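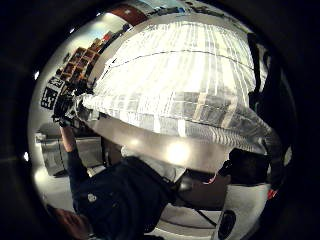
Wide-angle view toward the window, marker cards at left.

Section 2. Setting up and looking after the Brello glove station

Revised 14th November

I wrote the first version of this in June, when the Brello station had just gone in at the Sarmiento room and I was the only one using it. It was a page of scribbles! Since then plenty of people have asked me the same questions, so I've gone back and put the whole thing in the order I do it in. It covers the gloves, the marker blocks, the cables, the wide-angle view and the overhead view. The Jelau software gets its own section (Section 3), so I'm only touching the bits you need to get the gloves talking.

If you've set up a glove station somewhere else, please still read the cautions. Ours has a couple of habits of its own.

2.1 Before you touch the gloves

Start with the room. I know, you want to put the gloves on — everyone does — but ten minutes here saves you an hour later.

1. Check the window blinds. Closed is best, all the way across. Even closed they glow on a bright day, and the wide-angle view takes its exposure from whatever is biggest and brightest in it.
2. Turn on every ceiling light. Half the lights on gives you a hard shadow under your own hands.
3. Clear yourself a working area in the middle of the table, big enough to spread out a shirt with both sleeves open. I don't bother clearing the rest. Things can stay toward the far side as long as you won't be reaching over them.
4. Pull a chair up to the near edge and sit in it. Put your elbows on the table and reach forward. If you have to lean to get to the middle of the working area, move the chair in now.
5. Push your sleeves up past the wrist. Bare forearms are best, and loose cuffs are a menace.

Note: glare on the tabletop is normal and you won't get rid of it. What you can do is keep the work off the brightest spot. Slide the cloth a hand's width to either side and check the view again.

Caution: take off rings and watches before you put the gloves on. I've torn one lining with a watch buckle and I still feel bad about it.

2.2 Putting on the gloves

Each glove has its own hardware on the back, with a marker block mounted on top. Left and right aren't interchangeable in the software, so don't try to be clever and swap them when one is acting up.

1. Lay both gloves on the table, palms down, fingers pointing away from you.
2. Lift the cables clear of the fingers.
3. Put the left glove on first. Work each finger all the way down to the tip before you close the wrist.
4. Close the wrist strap so it's snug. You should be able to make a fist without the block tipping backward.
5. Put the right glove on. It's awkward with one hand already gloved, so ask for help if there's anyone around, and have them hold the glove and leave the block alone.
6. Make a fist and open it, slowly, five times. Anything that pinches now will drive you up the wall after half an hour, so fix it.

Now look at the two marker blocks. Give each one a very gentle nudge with the back of the other hand. A block that's mounted properly moves with the glove and doesn't wobble on its own.

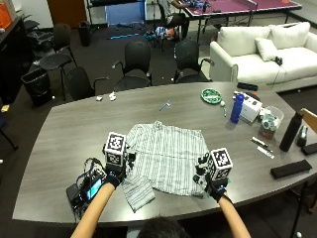 If it does wobble, take the glove off again before you try to tighten anything. I've watched people go at the mount with a screwdriver while the glove was on somebody's hand, and please don't. Lay it down, hold the block by its lower edges, and turn each mounting screw a quarter turn at a time, going back and forth between them so the block seats evenly. Then put the glove back on and repeat the nudge. If it still moves, the bracket has probably worn and you'll need a new one (our stock code is 723, top drawer).

Caution: never pick up a glove by its marker block. Pick it up by the wrist.

2.3 Marker blocks and cards

We get our printed markers from Clullico, on matte white stock, and I'd stick with that. I tried running some off on the office printer once and the black came out shiny, so every time the hand turned toward the window the pattern vanished from the view. Lovely crisp print, totally useless!

1. Wipe each face with a dry lint-free cloth. No sprays, no water.
2. Look for lifted corners. Press them flat with a fingernail, or replace the face if it won't stay down.
3. Check that each pattern matches the one listed for that side in the Jelau setup page. A replacement face stuck on the wrong side looks perfectly fine to you and me and makes a complete mess of the tracking.
4. Do the same with the loose cards. Store them flat in their sleeve, please, and don't lean them against anything warm.

Note: when you hold something up near the cards for a check, hold it beside them and keep your fingers off the pattern. A thumb over one corner is enough to lose the card.

2.4 Cables and the wrist board

Most of the trouble I get called about is cable trouble. The gloves are fine, the software is fine, and somebody has rested an elbow on a plug. So take this part slowly, even if you've done it a hundred times.

1. Follow each cable with your fingers from the glove to the far end. Feel for kinks.
2. Seat every connector until it stops. Don't force it past that.
3. Lay the slack out to the side of the working area, never across the front of it.
4. Power up and wait for the screen to light. The firmware should read build 507. If you see anything lower, stop and go to Section 3 before you record.
5. Reach to the farthest corner of the working area with each hand in turn. The cable should follow without pulling on the wrist.
6. Turn each hand palm up and back again, and watch the connectors while you do it.

Caution: power down before you unplug anything. I mean it. Pulling a glove cable live is how we lost our first board.

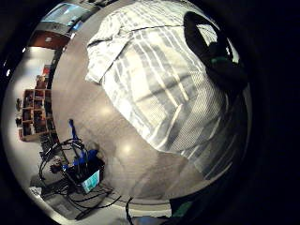

Slack is the part people argue with me about. They want it tidy, and I get that, but a cable tied into a neat tight bundle has nothing left to give when you reach. I'd much sooner have it loose and a little ugly. The loops by the blue pole in the wide-angle view are about as untidy as I'd want to see: they run out over the table and spill toward the bottom of the view, but the screen in among them is still easy to spot, glowing cyan, and the plaid fabric is clear of the whole tangle. If I were being picky I'd gather up whatever is closest to where the hand is going to travel. Use a soft strap for that, closed loosely, and leave yourself a loop as wide as your hand.

2.5 Checking the wide-angle view

The wide lens bends everything, and new people nearly always think something is broken. Straight table edges come out as arcs, the walls squash up along the rim, and there's black all the way round. All normal. You're checking that the work is in the middle, where the bending is gentlest.

1. Open the live view in Jelau and set the preview brightness to 70.
2. Hold your hand over the cloth at the height you'll be working.
3. Check that the cloth fills the middle of the round view, or most of it.
4. Turn your wrist slowly each way. The cloth should stay in view the whole time.
5. If there's a smear or a soft patch that moves with your hand, the lens is dirty. Clean it with the blower first, then a lens tissue if the blower doesn't shift it.

Note: the room looking tilted isn't a fault either. The view rolls with the hand, so it tilts when you do.

2.6 Checking the overhead view

Do this one last, with both gloves on and the screen lit. You need both marker blocks in view together, in every position you plan to use.

1. Lay a shirt flat in the working area, collar away from you.
2. Take hold of it on both sides, the way you would to start a fold.
3. Check both blocks in the overhead view. You want the patterns facing up enough to read.
4. Fold it once, slowly, and stop halfway. Check again.
5. Finish the fold, rest one hand on the cloth, and check a third time.
6. Lean forward a little, as you might when you're concentrating. If your head covers either block, move your chair back.
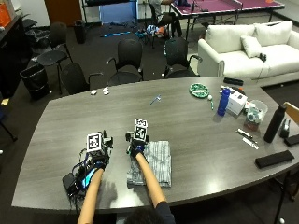

Resting positions matter as much as moving ones, and they're the ones people skip. When your hands are busy you naturally keep them up and open, then you pause, everything relaxes, and a wrist rolls over without you noticing. I look for something close to what the overhead view has there, with the right hand down on the folded striped cloth and the white markers on both gloves showing their black patterns. The lit board near the left wrist is in plain sight too, and I like that a lot, as I can glance at it in the middle of a session without turning my hand over. If yours ends up hidden under the cable, shift the cable.

Caution: don't rest your full weight on a gloved hand. The palm side isn't padded where you think it is.

2.7 Putting it all away

1. Stop the recording and wait for the save message.
2. Power down.
3. Take off the right glove, then the left, holding each by the wrist.
4. Unplug at the board end first and coil the cables in wide loops.
5. Air the gloves palm up for an hour before they go in the case. They get sweaty, there's no polite way to put it.
6. Wipe the marker faces with the dry cloth and put the cards back in their sleeve.
7. Write anything odd in the station log, even if it went away by itself.

Note: if you replaced a marker face or a bracket, run the full calibration in Section 3 before the next session. A quick check won't catch a block that's seated slightly differently from before.

Related sections
Section 1. What's in the Brello case
Section 3. Jelau software: first start, firmware and calibration
Section 4. Replacing a glove lining
Ordering Clullico marker stock
Sarmiento room booking and lights
Station log template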